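Stories > Short Fiction > The Plillton Standard

Reading time: 3 minutes

Rule 217 of the Plillton Standard for Domestic Tidying said that no item of food shall be discarded without the consent of its owner. Fatima Molefe had written it in December, after the business with the wedding cake, and she was proud of it.

Trinidad Ojeda was less proud. He had to collect the demonstrations the machines would learn from, and every demonstration had to comply.

"Define owner," he said over the phone from Clemstead.

"Whoever would shout," said Fatima.

He wrote that down. By lunch it was a footnote.

The table he had been given that morning belonged to a family who snacked seriously. He picked up the gripper, squeezed the handle twice as Rule 3 required, and lowered it over the first candidate.
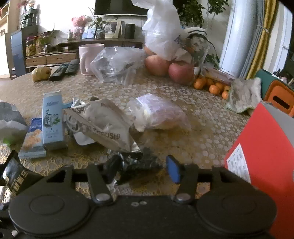

The wrapper, shortly before its status was disputed.

"It's trash," said Trinidad.

"Is it empty?" asked Precious Nel, who was auditing him and had brought her own chair.

"It's crumpled."

"Crumpled is a shape." She turned a page. "Rule 135. Emptiness shall be established, never assumed."

"How do I establish it with two fingers?"

"The Standard is silent on method."

He looked at the apples, which raised no questions, and at the two remote controls, which were covered by a separate document. Then he called Fatima again. She suggested asking the household. The household was a boy of nine, who came in from the yard, considered the wrapper for some time and said he might want it later.

"Want it for what?" said Trinidad.

"I don't know yet."

Precious wrote this down with real pleasure – it was the first valid refusal of consent in the history of the Standard. Trinidad opened the gripper, moved it six inches to the left as prescribed for a withdrawn item, and filed the attempt as a success.

The boy asked if he could have a turn. There was a rule about that too, but it ran to four pages, and Precious was already giving him her chair.

Contact the editors | © Zekby Stories | Back to top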